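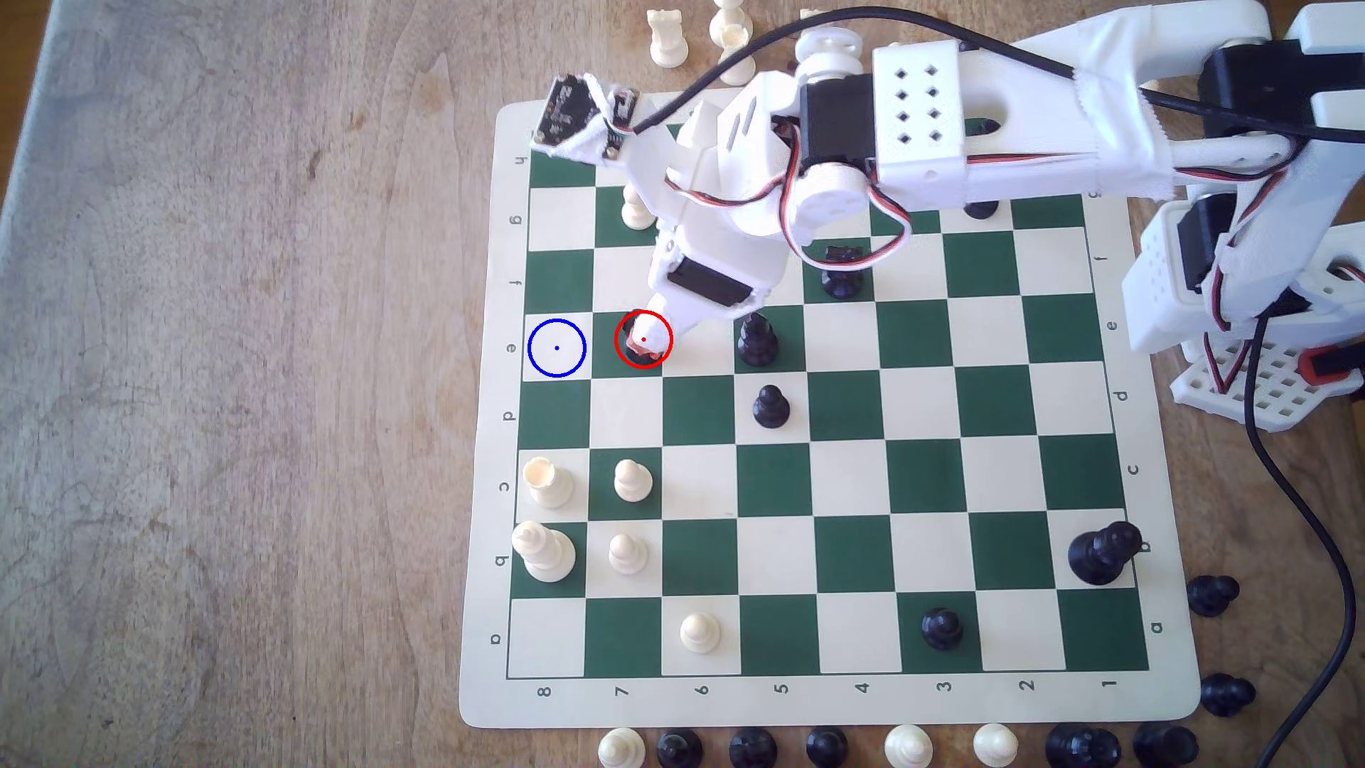
A roll-up chessboard with green and cream squares, on a wooden table

How does a recipe get into a cookbook?
Kidoment Reading Corner, Wed 21 August

Maybe there is a cookbook in your kitchen. It has spots of sauce on some pages, and one page that opens by itself, the one your family likes the most. But how did the recipes come into the book?

First there is an idea. A cookbook needs a subject, in the same way that a story does. One book is only about soups. Another one is about food from one country, or about lunches that you can carry to school. When the subject is clear, the author begins to make a list of dishes.

The list is always too long in the beginning. For the book "Soup on Monday", from the publisher Oltmanns in the town of Didgate, the author wrote down 379 ideas. In the finished book there are 147 recipes. The others were too similar to each other, or too difficult, or they did not taste so good.

After the list comes the cooking. The author cooks each dish and writes down everything: how much flour, how big the pan, how many minutes in the oven. At home a cook can say "a bit of salt". In a book this is not enough. Your bit of salt and my bit of salt are maybe very different – so the author has to measure it with a spoon.

Then the recipe goes to a tester. A tester is a person who cooks the dish in another kitchen and uses only the words on the paper. The tester may not call the author to ask for help. If the tester does not understand a sentence, it must be written again.

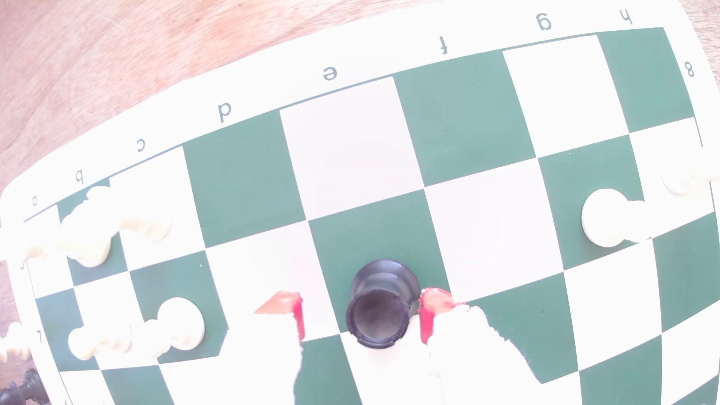

Sometimes the dish goes wrong in the test, and for a book this is useful. Perhaps the tester has an oven that gets hotter, or a smaller pot. Then the author adds a few words, for example "look at it after 20 minutes" or "use your biggest pot". At Oltmanns every recipe is tested two times, by two different people.

Now it is the turn of the editor. The editor reads all the recipes and makes them follow the same rules. The ingredients stand in the order in which you need them. If you chop the onion first, the onion is at the top of the list. The editor also checks that nothing is forgotten. It happens quite often that butter is in the list and then it never goes into the bowl!

At the end somebody makes the index. It is the long list on the last pages, with all the words from A to Z. When you have three carrots and no plan, you look under "carrots" and you find the pages. In the library of Mevasville there are around 89 cookbooks for children, and you can try the index in any of them. 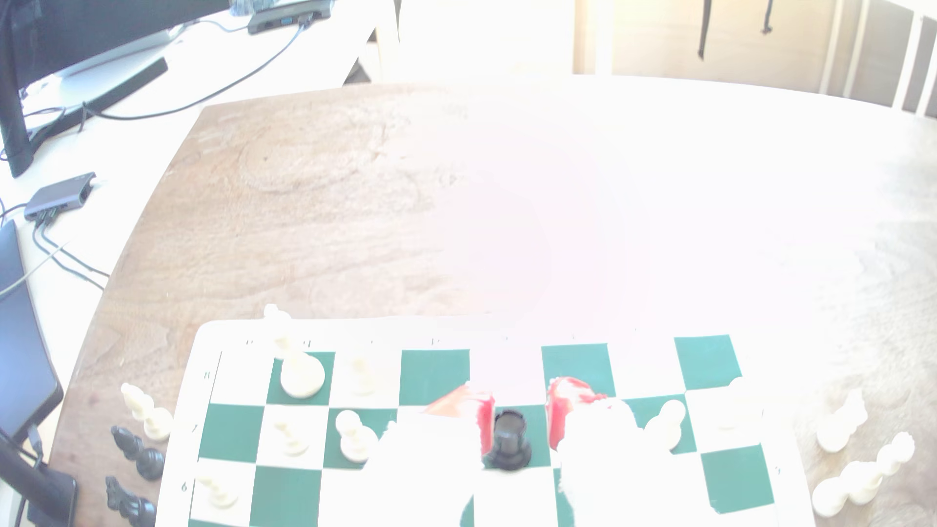

Can a child write a cookbook too?

Of course, and you need only a notebook and an adult who helps with the stove and the knives. Choose a dish that you know well, for example pancakes. Write down what you do while you do it, with all the amounts. After that, give the page to someone in your family and let them cook from it. Stay in the kitchen and watch, but do not help with the reading. If they stop and ask you something, write the answer into your recipe.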